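Checking a two-arm policy on objects it has not seen

If you have trained a policy for a two-arm tabletop robot, you will want to know how it copes with a table that does not look like the ones in your demonstrations. This page sets out the test we use on the Tamberg setup. It was first written down by Miyuki Ueda for the Gronitz runs and has changed little since then.

You need a trained checkpoint, a box of small toy pieces and a fixed camera that sees the whole tabletop. The wrist cameras stay on as normal, but don't use them for scoring.

Step 1. Split the objects before you train

Put the pieces into two boxes, one for training and one for testing. Split them by shape first and by colour second. If every bowl is in the training box, the test will tell you about bowls in general and nothing about new colours, so keep a few shapes that appear in both boxes. Write the split in the Prokolico config file and don't touch it afterwards. We once moved a single cup between boxes halfway through and had to throw away a week of results.

Step 2. Lay out the table

Spread the pieces across the full width so that each arm has something within reach. Some should touch, and some should sit on or in front of others. A tidy row is too easy, and the scores it gives will not hold up later. Leave a clear patch for placing things down. 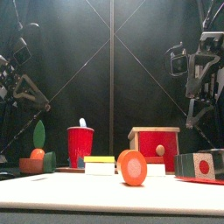 A cluttered layout with both grippers over the table. The two orange discs overlap from this side.

Overlaps matter most for pieces of the same colour. Our early policy treated a pair like this as one object and closed the gripper between them. Include at least one such pair in every layout – it is the quickest way to find the fault.

Step 3. Run the trials

Run 100 trials per checkpoint. Start each one from the same home pose and give the arms the same time limit. Read the instruction from the list, start the policy and keep your hands off the table until it stops or the time is up. If a piece falls on the floor, count the trial as a failure and carry on.

Change the layout between trials by moving pieces by hand. Save a still from the fixed camera each time, so that you can rebuild the same layout for the next checkpoint.

Step 4. Score

Give 2 points for a correct pick and place, one for a correct pick that is dropped or put in the wrong spot, and none for anything else. Two people should score from the recordings without knowing which checkpoint they are watching. Where they differ, watch the clip again together.

Report training and test objects separately. On the Mansilla checkpoint the gap was small for blocks and much larger for round pieces, and a single average would have hidden that.

The scoring sheet is in the same folder as the config. Use a fresh copy for each checkpoint.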